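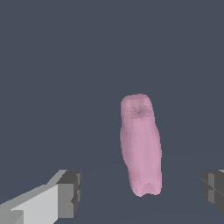 Sep 18, 2024 | Filed under: Kitchen Notes, Slow Weekends | 3 min read

So I finally caved and bought a sourdough starter instead of making my own. I know, I know! But my last two went gray and smelled like nail polish remover, and the bakery on Zarnberg Street sells a little tub of theirs for less than I was wasting on flour.

I've been feeding it 50 grams of flour and the same of water every morning since the middle of August, and it's a completely different animal. It doubles before lunch. The first loaf was a bit of a brick (my fault, I got impatient and skipped most of the second rise), but the second one had proper holes in it and a crust that crackled when I took it out - I stood there listening to it like a weirdo.

My oven runs hot, so I set it to 450 and leave the lid on the pot for longer than the recipe says. I also dropped the water a little. The dough is way less sticky and I can shape it without half of it staying on my hands.

Next up is rye. I have a bag of it in the pantry from last winter and no real plan. If you've got a rye loaf that isn't dense as a doorstop, leave it in the comments, please!

Tagged: bread, sourdough, baking fails
80 shares | 6 comments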